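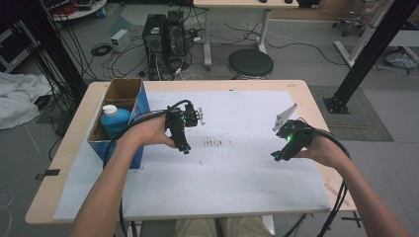

Handgeführte Greifer fallen in der Werkstatt selten wegen der Mechanik aus. Bei uns war es die Zugentlastung am Kabelabgang. Der rechte Greifer verlor beim Anheben sporadisch die Verbindung, die Backen blieben in der letzten Stellung stehen, und das Prüfteil fiel auf den Tisch. Die grüne Anzeige am Gehäuse leuchtete dabei weiter, sie meldet beim Modell von Jasach nur die Versorgung und sagt über die Datenleitung nichts aus. Kritisch ist die Führung über die Tischkante: Dicke schwarze Kabel, die vom Griff direkt nach unten hängen, ziehen mit ihrem Eigengewicht am Stecker, und eine Schlaufe über dem Unterarm überträgt zusätzlich jede Drehung des Handgelenks.

Fehler eingrenzen

Greifer ablegen, Finger weg von den Backen. Kabel 5 cm hinter dem Abgang fassen und langsam in alle Richtungen biegen. Fällt das Signal dabei aus, liegt der Bruch im Knickbereich. Bleibt es stabil, Stecker an der Gegenseite prüfen, danach die Kabel links und rechts tauschen. Wandert der Fehler mit, ist das Kabel defekt.

Achtung: Nach Wiederkehr der Verbindung fährt der Greifer ohne Vorwarnung in die Sollstellung. In unserem Fall hat das eine Quetschung am Daumen gegeben. Vor jedem Eingriff spannungsfrei schalten, die Pausenfunktion der Software Isah reicht nicht.

Abhilfe

Kabel am Griffende mit Klettband abfangen, davor eine lose Schlaufe lassen. Kabelbinder nur mit Unterlage verwenden, sie drücken den Mantel ein. Zweiten Haltepunkt an der Tischkante setzen, Biegeradius mindestens das 5-Fache des Kabeldurchmessers. Die Klemmen von Clumum halten auf beschichteten Platten gut, auf geöltem Holz rutschen sie.

Unterlage

Weißes Papier auf dem Tisch macht Abrieb und Späne sofort sichtbar. Bei dunklen Flecken zuerst die Backen abwischen und die Führung auf Fettaustritt kontrollieren. Bogen wechseln, sobald er Falten wirft, sonst hakt die Fingerspitze ein.

Flaschen mit Reiniger gehören verschlossen und aufrecht in einen Karton. Mehrfachsteckdosen nicht unter die Tischkante legen.

Prüfintervall: alle 2 Wochen Sichtkontrolle am Kabelabgang, Tausch bei der ersten Auffälligkeit. Ein gebrochenes Kabel nicht mit Isolierband flicken.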